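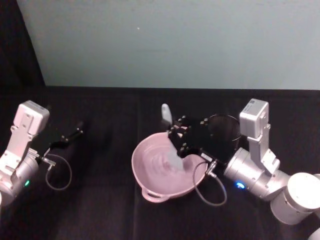 工单:开放日双臂搅拌演示,右臂中途停住

状态:处理中
提交人:Bernadette Park
演示点:Polton展厅,黑色长桌工位
软件:Fendano任务编辑器

问题描述

各位支持同事,下午好。先谢谢你们上个月帮我们把两只手臂的标定重新做了一遍,这次开放日能顺顺当当地开门,多亏了那一轮远程。这封工单写得可能有点长,我想把前后经过都讲清楚,省得你们再来回问我。

我们十一月的开放日安排了一个厨房小演示:右臂拿着刮刀在粉色的碗里刮拌,左臂张着夹爪在旁边等,等右臂拌完再过去接手。上午的头几轮都很好,有几位家长带着孩子来看,孩子们趴在围栏边上不肯走,问它会不会做松饼(我说今天只练搅拌,他们还挺失望的)。到了上午快十一点的时候,右臂在碗里拌到一半忽然停住,刮刀还夹在手里,编辑器里弹出"末端受力超限",限值显示15 N。点"继续"可以恢复,可是过几圈又停。

一开始我以为是有人碰到了急停,回头查日志,急停没有记录。左臂从头到尾没有报错。

已经试过的办法

1. 重启任务,不重启控制器。能跑,第三轮又停。

2. 控制器整个断电再上电,等自检走完。结果一样。

3. 把搅拌速度从900毫米每分钟往下调。停得少了,可是看起来慢吞吞的,观众站一会儿就走开了,我心里挺着急。

4. 松开夹爪,把刮刀重新夹一次,让它尽量竖直,再手动把手臂点动到碗上方,慢慢往下送。夹的位置在手柄往下变细的那一段附近。这样夹好以后连着跑了好几轮都没报,我高兴得差点给你们打电话。午饭后又报了,所以我猜夹持位置有影响,但不是全部原因。

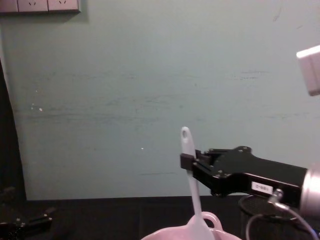 Dolores Abernathy 回复:

Bernadette您好,谢谢您写得这么细,看您的工单真是省心。我把您上传的日志从头翻了一遍,共3,000多行,受力曲线很有意思:每次停下来之前,竖直方向的力都是慢慢爬上去的,水平方向倒很平稳。也就是说,刮刀并没有撞到碗壁,更像是刀尖一圈一圈往碗底压得越来越深。

想请您帮忙确认几件事,不着急,趁观众少的时候做就好:

一、任务里的"碗底高度"是什么时候示教的?示教以后换过碗,或者在碗下面垫过东西吗?

二、"贴合补偿"是不是开着?打开编辑器,进"接触"页,第二行就是。

三、跑一轮空碗,把力的曲线导出来发给我。

在您回复之前,请先不要把受力限值往上调。我知道现场着急的时候很想动它,不过开放日人多,这个值还是留在原处让大家都安心。

Bernadette Park 回复:

Dolores,您说中了!碗底高度是布展那天示教的,当时碗下面垫了一块防滑垫,后来嫌它颜色不好看,我自己给撤掉了,转头就忘得干干净净。撤掉以后碗矮了一点,刮刀够不着底,晚上同事就把贴合补偿打开了,补偿一直在往下找,大概就是您看到的那条往上爬的曲线吧。

空碗那一轮的曲线已经传到附件里,采样率是50 Hz,如果不够密您告诉我,我再跑一次。

还有一个小问题想顺便问问:Sorensen的夹爪固件和我们现在的版本有没有要一起更新的?展厅的网络不太好,要更新的话我想留到闭馆以后。

Dolores Abernathy 回复:

收到附件,采样率够用。空碗的曲线也在往上爬,所以和碗里有没有东西无关,可以先按高度的问题来处理。请这样做:

1. 关掉贴合补偿。

2. 刮刀保持现在的夹法,点动到碗底刚刚接触,再抬起一点点,重新示教"碗底高度"。

3. 速度恢复到原来的900,连续跑五轮,每一轮都看一眼竖直方向的峰值。

4. 保存任务时另取一个名字,旧的先别删,我这边还要拿来对照。

固件这次不用动,等开放日结束再说。Nitport那边的展厅下星期也要做同样的演示,我会把"换碗或撤垫子以后要重新示教"这一条加进他们的布展清单里。

Bernadette Park 回复:

照着做完了,五轮都没有停,峰值最高的一轮离限值还差得远。下午来的一班小学生正好赶上,老师请我把速度放慢给他们讲了一遍,后来又按原速跑了两次。新任务已经另存,旧的也留着。

工单请先开着,我想等明天收场再报一次结果。左臂接手那一步今天还没顾上连起来测,明早开门前我会先跑一遍,曲线一起传给您。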